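印刷する | メールで送る | シェア 4

Kimesura ご利用の手引き
3. ペットボトルの分別と捨て方

このたびは Kimesura の分別セットをお迎えいただき、ありがとうございます。ボトルの片付けは毎日のことですから、どうぞ気負わず、お茶でも飲みながらゆっくりお読みくださいね。

1. 中身を飲みきるか、流しにあけます。底にひと口残っていることがよくありますので、最後に軽く振ってみてください。
2. 水を少し入れてふたを閉め、よく振ってすすぎます。甘い飲み物のあとは、夏の8月などとくに、もう一度すすいでいただくと安心です。
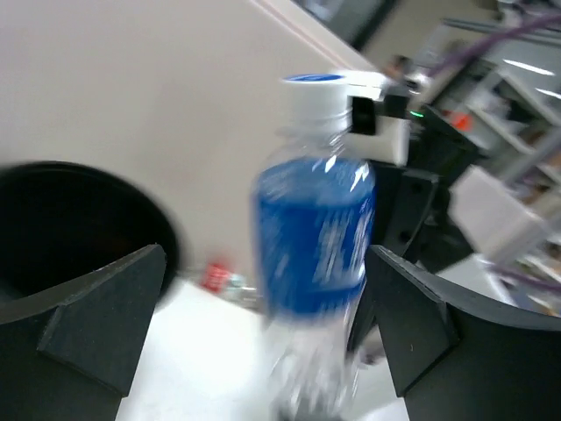
3. ふたを外し、付属の小袋に入れます。ふたとボトルは素材が違うことが多いので、別々に集めるのが一般的です。
4. ラベルをはがします。ミシン目が見つからないときは、端を爪でそっと起こし、ぐるりと一周させると、きれいにはがれてくれますよ。
5. ボトルを軽くつぶし、口を上に向けて回収用の箱へ入れます。
6. 箱が八分目になったら、袋の口を結んで取り出します。

注意:中身の入ったボトルは、そのままごみ箱に入れないでください。袋の中で漏れると、あとのお掃除がなかなか大変です。

メモ:Hododdale 地区にお住まいの方は、ふたを付けたまま出す日もあるそうです。お手元の収集カレンダーをご確認くださいませ。

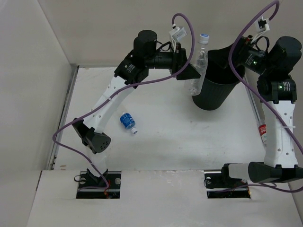 図3 透明ボトル(白いふた)と黒いごみ箱

替えの袋は品番573、1箱6枚入りです。開封後は湿気の少ない棚にしまっておくと、口がくっつかずにさっと開きます。

(文:Mateja Jurić)

印刷する | メールで送る | コメント 3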